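The Box That Never Leaves the Table

Latetti will sell you a storage tub for $88, lid extra. The pitch is that decent containers make tidy people. I have my doubts.

Most sorting at home still begins with a cardboard box whose flaps went long ago, parked on a wipe-clean tablecloth because the good surface is underneath. Everything small goes in. Ririer's catalogue calls this "transitional clutter" and offers 30 colours of divider to cure it.

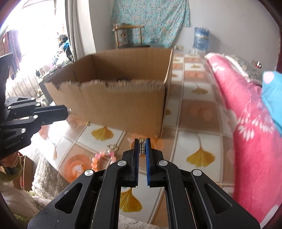 My own box has lasted since June. It cost nothing, and I can't see what a divider would add, apart from more places to lose a screw. Skidodby does at least admit its trays are mostly for looking at.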